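Moving the planner off the arm loop

I've spent most of the time since January pulling our planner out of the control process, and it's far enough along to write up. If you read the last post, you'll know the setup: two arms facing each other, a wrist camera on each, a fixed camera looking across the bench, and one large Python process that had grown to do everything. That process was called Clovau. It still is, but it's a lot smaller.

The old arrangement had one main loop. It read the joint states, grabbed camera frames, ran the perception step if there was a new frame, asked the planner for a path if the old one was stale, and sent joint targets. When perception was quick it was fine. When perception was slow, everything behind it was late too, including the joint targets, and the arms would hold for a moment and then take a bigger step than they should. With one arm you could mostly live with that. With two arms over the same piece of cloth you couldn't, as one arm would be tugging while the other was still waiting to hear about it.

Tomoyo Yagi had been saying for a while that the planner should be its own process. I'd been putting it off as I thought the messaging would cost us more than it saved. I was wrong about that. The copy of a joint path between processes doesn't even show up in the profile. Camera frames do, so those go through shared memory and only the index gets passed around.

The new layout goes like this. The control process owns both arms and nothing else. It interpolates along whatever path it was last given, and if the path runs out it slows to a stop. It never waits on anything. The planner, which we've named Nonau, takes a snapshot of the world state, plans for both arms as one system, and hands over a path with a start time on it. Perception writes to the world state whenever it has something new. If a path arrives with a start time already in the past, control throws it away and logs it.

That last rule caused most of the trouble. On the first day we were throwing away 40 per cent of the paths. Oluwatosin Sani worked out that the planner was stamping the start time before it did the collision check, so anything that needed a long check was dead on arrival. He moved the stamp to after the check and had the planner look ahead along the current path to find where the arms would be by then. Discards went to nearly nothing.
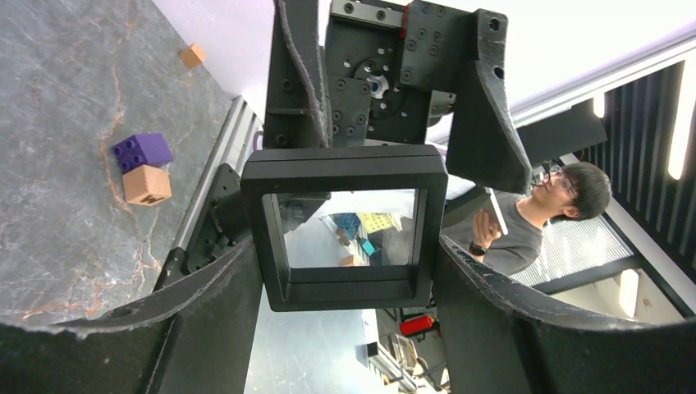
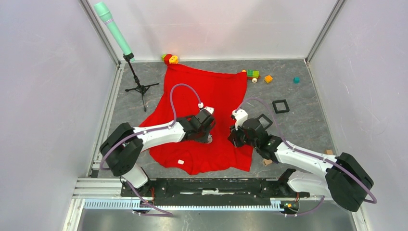
The cloth is the part I'm least happy with. The planner treats it as a flat polygon with a height, refreshed each time perception has a new outline. That's good enough for choosing a grasp near an edge. It's no good for predicting what the far side will do when you lift, so at the moment we lift a little, look again, and replan. Lenka Šimko has a branch with a coarse mesh model in it and I'd like to try it, but it needs the planner to accept a state that changes along the path, and Nonau doesn't do that yet.

Cables are handled badly too. There's a fat capsule around each forearm in the collision model to account for the slack, and that rules out a fair number of poses that would be perfectly safe. I started with a 30 mm margin and haven't had the nerve to trim it. If anyone has a tidy way to model a loop of cable that moves with the wrist, I'd be glad to hear it.

A few smaller things, mostly so I can find them later:

Both wrist cameras now get their hand-eye calibration from one file, with a checksum. We'd had two copies that disagreed, and I lost an afternoon to it.

The replay tool reads the new logs. You can run the planner against a recorded world state with the arms switched off, and the same seed gives you the same path. Most of my debugging happens there now.

The visualiser still expects the old message names. There's a shim for it in the tools folder. Please don't build anything on top of the shim.

Stop requests go straight to control and skip the queue. They used to sit behind whatever the main loop was busy with, and I'm embarrassed by how long we left it that way.

Next job is letting perception flag regions it hasn't seen recently, so the planner can treat an old outline with a bit of suspicion. When an arm is reaching across the bench it blocks a good part of the fixed camera's view, and the world state just keeps the last thing it knew. I've got a rough version with a timestamp per object. It needs to be per cell for the cloth, and I haven't decided on the cell size.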